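Notes for Week 2: Writing About Everyday Objects
Intro to Descriptive Prose, with Setsuko Ueda

Hello again, everyone, and thank you for the lovely pieces you turned in last week. I read all of them with a big pot of tea, and I came away feeling that we have a very good group this term.

Most of you are already looking closely. Where I'd like us to slow down a little is the choice of the first detail. A reader meets an object the way you meet a guest at the door - you get the coat and the face, and the rest comes as you sit and talk. So pick one thing to say first (its color, its weight, the way it stands) and let it have a sentence all to itself before you go on to the next.
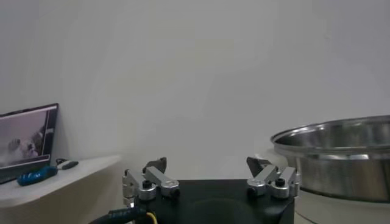 Dark grey fingertips, spread wide over a black body, with silver links on either side.

Shamim's piece on her grandmother's sewing box does this beautifully. She gives us the stiff lid first, and we wait a whole paragraph before she lets us look inside! Đạt went the other way and started with the smell of his father's truck, and that worked too, so please don't take any of this as a rule.

For next time, write two short paragraphs on an object you would have trouble naming. Leave the name out completely, and try to stay away from "like" and "as if" for the first one. Keep the whole thing under 1000 words. Then read pages 49 to 56 in the packet, and bring a pencil, please, as we'll be marking up each other's drafts.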